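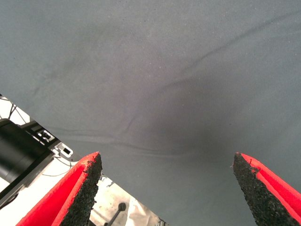
What is the difference between a crease and a wrinkle in a piece of cloth?

A crease is a fairly straight, fairly sharp line left where cloth has been folded and pressed against itself, while a wrinkle is a softer and more wandering mark that comes from bunching, sitting, stuffing into a basket or drying in a heap.

Crease (household cloth)

A crease is a line in a woven or knitted cloth along which the threads have been bent and have kept some memory of the bend. The word is used in tailoring for the line pressed on purpose down the front of a trouser leg, but this article is mostly concerned with the humbler creases found in tablecloths, sheets, covers, curtains and plain lengths of fabric at home, the ones that turn up when a cloth is shaken out over a table and that people have been smoothing with the flat of the hand for as long as there have been tables to smooth them on.

Contents
1 Name and related terms
2 How creases form
3 Appearance
4 Effect of fiber and weave
5 Smoothing and removal
6 Lint and creases
7 Folding and storage
8 Local customs
9 See also

Name and related terms

Household speech is generous with words for uneven cloth, and they overlap a good deal. A fold is the act of doubling cloth over, and also the doubled place itself, whether or not it leaves anything behind. A crease is what a fold leaves. A wrinkle is smaller and less regular, and a rumple is a whole patch of wrinkles taken together. A ripple or wave is a place where the cloth rises and falls without any bending of the threads worth mentioning, and it disappears as soon as someone tugs the nearest edge. A pucker is different again, and usually belongs to a seam whose thread has been pulled too tight.

In the linen trade around Gretley the word "score" was long used for a crease that would not come out with a hand iron, and older household manuals from that district advise the reader to fold on the score next time, on the sensible grounds that a cloth might as well have one line as two.

How creases form

Cloth bends easily because its threads are thin and can slide a little past one another. When a cloth is folded loosely and opened again soon after, the fibers spring back and there is very little to see. If the fold is held under weight -- at the bottom of a stack, say, with a winter's worth of blankets on top of it -- the fibers on the outside of the bend stay stretched and those on the inside stay squeezed, and over time they settle into that position.

Moisture and warmth make the settling much quicker. In cotton and linen, water loosens the bonds that hold the fiber in its existing shape, and as the cloth dries new bonds form in whatever shape it happens to be lying in. This is why a damp sheet left in the dryer overnight can come out looking worse than one that has been worn on a bed all week, and it is also why ironing works, since the iron does the very same thing with the cloth held flat.

Diagonal creases deserve a word of their own. Most folding is done parallel to the edges, and so most creases run along the length or across the width. A line that goes from a corner toward the middle generally comes from cloth having been picked up by one corner, dropped slantwise, or pulled on the bias, the direction in which a woven cloth has the most give. A diagonal crease is often faint, but it can be stubborn about being smoothed, as pulling from the sides tends to shift it along instead of opening it out.

Appearance

What the eye notices in a crease is mostly light and shadow. The ridge may catch a little more light than its surroundings and the valley a little less, and on a matte cloth of a single color a crease may be no more than a thin darker line. Broad dips in the cloth behave in a gentler way. They have no edge to speak of, just a gradual deepening of the color toward the middle, so that a slate gray cloth may look nearly charcoal in a hollow and quite pale where it lies level.

The direction of the light matters more than most people expect. A tablecloth that looks perfectly presentable at noon under an overhead lamp can show every fold from the cupboard when the evening sun comes in low through a side window. Anyone setting a table for company is well advised to look at it once from the doorway, with the light on as it will be at dinner, and to do so while there is still time to fetch the iron.

Patterned cloth hides creases well, and small busy patterns hide them best of all. Plain cloth hides very little. Mid-grays are a popular compromise, being less revealing of a crease than white and less revealing of dust than black, although they are hardly perfect on either count.

Effect of fiber and weave

Linen creases readily and sharply, and many people who are fond of it have come to like it that way. Cotton creases too, a little more softly, and a heavy cotton will hold a fold longer than a light one. Wool is springy and tends to recover if it is simply hung up somewhere airy. Polyester resists creasing when cool but can take a very lasting line if it is folded while hot. Blends fall somewhere in the middle, usually leaning toward whichever fiber there is more of.

Weave and finish play their part as well. A closely woven cloth gives its threads little room to slide, so the bend is concentrated in one place and the crease is crisp. A looser cloth spreads the bend over several threads. The Proso finish, a starch-based dressing sold by the bottle for table linens, stiffens the cloth so that it lies handsomely flat on the table, but a dressed cloth that has been folded keeps its crease more firmly than an untreated one, and it is better rolled.

Knitted fabric, with its loops, is forgiving to the point of being hard to crease even deliberately, as anyone who has tried to press a sharp line into a jersey will remember.

Smoothing and removal

The oldest method is the hand. Working from the middle outward, one lays the palm flat and moves it slowly toward the nearest edge, with the other hand holding the cloth still behind it. This deals with waves and bunched places very nicely and with true creases only a little. A wave that lies close to an edge is easier to clear by lifting that edge, giving it a small shake to let some air under, and letting it settle again.

For a crease proper, moisture is nearly always the answer. A light misting from a spray bottle, followed by 15 minutes of lying flat, is enough for many cottons, particularly if the crease is stroked once or twice while it is damp. Hanging the cloth in a steamy bathroom is slower and gives a softer result. Ironing remains the surest method, with the setting chosen to suit the most delicate fiber in the cloth, and with dark fabrics turned face down so that the iron does not leave a shine on them.

Weighting is less well known but very pleasant for those with patience. The dampened cloth is laid on a clean board with a second board on top, and the pair is left until the cloth has dried through, which in thick material can easily be the next day.

Lint and creases

Lint and creases are seldom discussed together, though they are often met together. Loose fibers and specks of dust gather along the valley of a crease, and pale specks on a dark or middling cloth can make a faint line look a good deal worse than it is. It is worthwhile to brush a cloth before deciding whether it wants ironing. It is also kinder to the cloth, as lint that is ironed down is harder to lift afterward.

A soft clothes brush used in one direction, a barely damp sponge, or a sticky roller will do. Rough surfaces should be kept away from fine weaves if possible, for they raise the nap and bring up still more fluff.

Folding and storage

Most creases in household cloth are storage creases. They can be reduced by folding in thirds one time and in quarters the next, so that the line never falls in the same place twice running, and by keeping the heaviest things at the bottom of the stack. Rolling around a cardboard tube avoids fold lines altogether, though it takes up more of the shelf than some households can spare.

The Sotiropoulos catalog of home linens, well thumbed in many kitchens, recommended that a cloth be stored with its wrong side out, which keeps dust off the good face and puts the sharpest part of the bend where it will be less noticed. The same catalog suggested padding each fold with a roll of tissue, a habit that has lasted among quilters and among keepers of old tablecloths.

Local customs

In Plurnska, creases have traditionally been left in the tablecloth on purpose. A cloth brought out for guests was expected to show a clean grid of fold lines, as a sign that it had come fresh from the cupboard and had not been on the table since breakfast, and a hostess who ironed them out might be suspected of hiding something. The custom has faded, but cloths sold at the February linen market there are still pressed into squares before they go on the stall, and buyers open them only partway to look at the weave.

See also

Bias (textiles)
Clothes brush
Ironing
Lint
Napkin folding
Nap (textile surface)
Starch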